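Let the Old Dogs Be Boring
4 min read
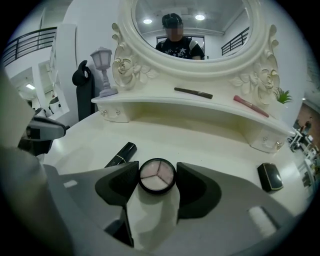

Carleen McKinnon wrote to me that I should be ashamed of telling people to skip the puppies. She's fostered 40 litters, she says, and every one of those puppies needed a home as badly as any graybeard in the back kennel. Fair enough, Carleen! I didn't say skip them forever. I said walk past them once, on your way to the dogs nobody has asked to meet.

I have a horse in this race (well, a dog). Bashir came home with me in September at the age of 11, with bad hips, cloudy eyes and a strong dislike of my bath mat. His adoption fee was 8 dollars because the shelter was running some kind of promotion on seniors, and I remember being a little insulted on his behalf. Eight dollars! I've paid more for a sandwich. Then I spent 300 at the vet that first month, mostly on his teeth, so let's not pretend an old dog is a bargain.

What gets me is how we talk about these animals online. Every senior dog story has to be a tearjerker. There's the sad piano, the last car ride, the bucket list with the cheeseburger on it. I've cried at plenty of them, I'm not made of stone, but I think they scare people off. You watch enough of those and you start to believe that adopting an old dog means signing up for a funeral.

Most of what I signed up for was naps. Bashir gets up at 6, eats, goes out, inspects the same hedge he inspected yesterday, and goes back to bed until lunch. He knew how to be in a house already. He didn't chew my shoes or cry at night, and when my friend Raluca came over with her very loud toddler he just got up and went to lie in the hall.

Carleen's other point was that families with kids want a dog who'll grow up with them, and I do get that. I had one myself, a spotty mutt named Wakia, and I wouldn't trade those years. But plenty of us don't have kids at home. Plenty of us are tired by nine and would love a roommate who feels the same way.

So go see the puppies, hold one, smell its head. Then ask somebody at the desk who's been there the longest, and take that one out to the yard for ten minutes. Bring chicken.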